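4.2 Travel load and late-game shooting

Second question was whether the away legs hurt shooting in the fourth quarter. Coaches in both leagues said yes, more or less without being asked. The data are less sure.

We took play-by-play records for every game in the Havier regional series and the smaller Flandberg cup, three seasons each. After dropping games with broken clocks (17 of them, mostly from one gym) we had 427 games left. Travel was coded by bus hours the day of the game, not distance, as the mountain road to Gajdoš makes distance nearly useless. Teams that arrived the night before were coded zero. This is crude. Quiroga argued for a half weight on overnight stays and we ran it that way too — no real change, see the appendix.

Free throws first. They are the cleanest measure, no defender, same spot on the floor. Away teams with long rides shot a bit worse in the fourth quarter than the same teams did at home, but the gap was already there in the first quarter. So it looks like a road effect, or a crowd effect, and we can't seperate the two with what we have. Fourth-quarter attempts by long-ride teams came to 2,191, enough to see a large drop if there was one.

Three-point shooting is messier. Shot selection changes late, trailing teams take bad ones, and away teams trail more. Controlling for score margin removes most of the difference. What remains is small and flips sign between seasons. We would not build a travel policy on it.

Kit and warm-up routines were held as they were; teams wore their usual shirts (Figure 3) and no one was asked to change anything before tip-off.

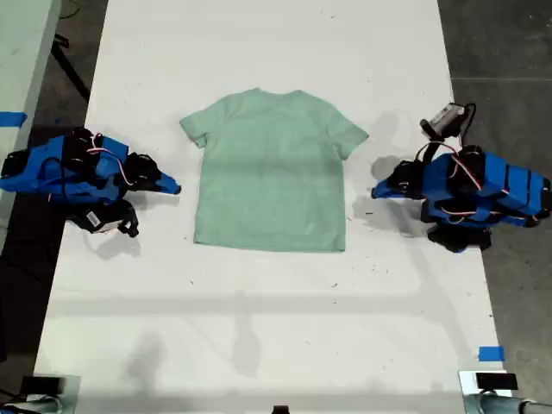

Figure 3. Short-sleeved crew neck shirt, pale green, laid flat on a white table.

Does a long bus ride make a team shoot worse at the end of a game?

Any late drop in our data was too small to tell apart from the general cost of playing away, and for threes it mostly went away once the score was taken into account.

Substitution patterns turned out to matter more. Teams with long rides used a shorter bench, and in the Flandberg cup the starters on those teams often sat for only a few minutes of the second half. Reason unclear. Two coaches told us some bench players simply don't make the trip when it means missing a shift at work. Mỹ Từ coded the rosters by hand from the score sheets and found the traveling squads were smaller on long trips in all three seasons. That is a different kind of travel effect, one that never shows up in a shooting percentage, and earlier work on these leagues didn't look for it.

Starters' minutes then. We compared fourth-quarter shooting for players who had sat at least one full rotation with those who had not. The rested players did better on free throws, home and away alike. Bus hours added nothing once minutes were in the model. Selection is a problem here too — close games keep starters on the floor, and close games are also where the pressure free throws come from.

A few limits. Score sheets from Sillora list substitutions only at the quarter breaks, so minutes there are estimates, and we ran everythng with and without that team. Tip-off times vary, and a late tip after a morning ride is not the same as walking straight off the bus. We had arrival times for 90 games only. In those, arriving close to tip-off went with a slow first quarter, mainly turnovers, and had no clear link to the fourth. Sleep was not recorded. Neither was food, which several players brought up in the interviews (Section 5).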